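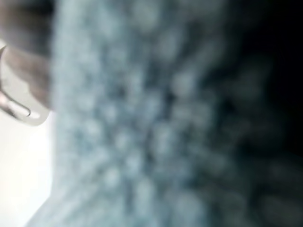

Keeping the Folding Cell Alive: My Term Report
Sat 21 September

My project this term was looking after the cloth-handling cell in the back lab, the one everybody calls Nirard. It's a single arm with a two-finger gripper and a little camera at the wrist, and its whole job is picking up towels and similar stuff and laying them flat. I didn't build any of it (Reinaldo Leite did most of that last December), so I came in knowing roughly nothing and inherited a binder, a box of spare fingertips and a very long list of grumbles.

First job was the wrist camera. The bracket had worked itself loose, and every time the arm slowed down hard the camera tipped a hair toward the fingers. I pulled the bracket off, cleaned the threads, put in new screws with a dab of threadlocker and redid the calibration with the checkerboard card. Took me a whole afternoon, mostly because I had the card upside down for the first two tries! Osvaldo Medeiros, my supervisor, let me find that out for myself.

The focus is another story. The lens is fixed, so anything right up against the fingers goes to mush, and by the time the gripper is close enough to grab, the camera is pretty much useless. I'd hoped a different lens would sort it out, but the one I tried lost too much at working height and I put the old one back. What we do now is take the last sharp picture on the way down, pick the grab point from that, and trust the arm for the final bit.

Then the fingers. The pads were worn shiny and fabric kept sliding out on the lift. I swapped both pads and ran 90 lifts with the same towel before and after. With the old pads it dropped 16 of them, with the new ones 3. I was pretty chuffed with that, although Osvaldo pointed out (fairly) that one towel isn't much of a test, and I never got to the thicker ones.

Cables were the boring part and probably the part that mattered most. The camera lead was rubbing on the elbow joint, so I rerouted it along the outside with more slack and put a strain relief at the wrist. If you're taking over from me, wiggle that connector before you blame the software.

Still to do: the zero position on the gripper drifts a bit after a long run and I haven't worked out why. Reinaldo thinks it's the coupling. Spare pads are in the top drawer, and the calibration card is in the binder, with an arrow on it now showing which way is up.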